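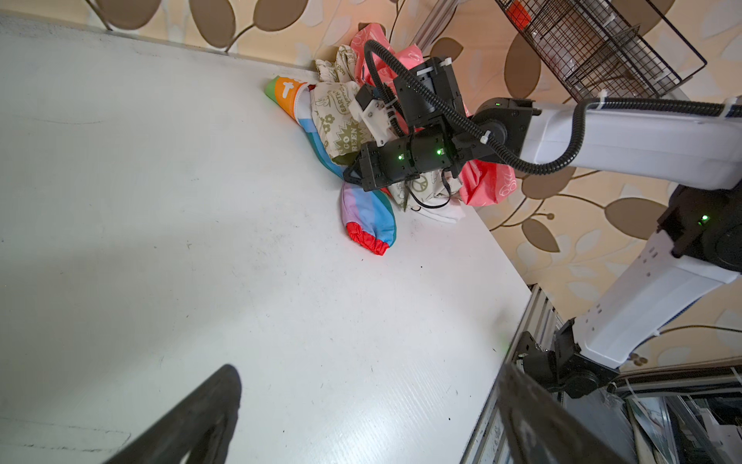 Home Articles Current issue Authors Contact

3.2 Dissolution and content of magnesium in over-the-counter tablets

Tablets were bought from pharmacies and health shops in Covberg and Tistow during April. Only products sold as food supplements, with magnesium as the single declared mineral, were included. Effervescent forms and powders were left out. Each product was given a code by Ásdís Hjaltadóttir before it reached the laboratory, and the analysts worked from the codes until all results had been entered.

The declared content was 300 mg of elemental magnesium per daily dose in every product tested. Labels differed in how this was expressed. Several gave the mass of the salt in larger type than the mass of the element, and two gave the salt alone on the front of the pack, with the elemental figure in the small print on the back. The salts were oxide, citrate and bisglycinate. One product, sold under the Gastska label, was declared as a blend of oxide and citrate without stating the proportion of each.

Content was measured by flame atomic absorption after acid digestion. Tablets were weighed singly, ground, and digested in nitric acid under reflux. Blanks and a spiked control were run with each batch. Where the spiked control fell outside the accepted range, the whole batch was repeated from grinding onwards.

Dissolution was carried out in a paddle apparatus with dilute hydrochloric acid at body temperature. Samples were drawn through a filter at fixed times and the volume replaced with fresh medium. No enzymes were added. The method follows that of Hashemi, with the exception that the paddle speed was held constant for the full run. Coated tablets were tested whole, as they would be swallowed.

Figure 2 shows the mean dissolution curves by salt. Citrate and bisglycinate tablets released most of their magnesium early in the run, and their curves could not be separated within the error of the method. Oxide tablets were slower and more variable. The spread between brands of oxide tablet was wider than the difference between the oxide mean and the citrate mean, which suggests that binder and coating have a large share in the result. The Gastska blend lay between the two groups.

Figure 2. Mean release of magnesium against time for oxide, citrate and bisglycinate tablets. Bars show one standard deviation.

Some 36 tablets were excluded for visible chipping or damaged coating. Niloufar Zamani repeated the calculation with these included, and the order of the salts did not change.

Release in a glass vessel is a poor guide to uptake in the gut. The figures given in this section should be read only as a comparison between tablets under the same conditions. Uptake, as judged from urinary magnesium, is dealt with in Section 3.3.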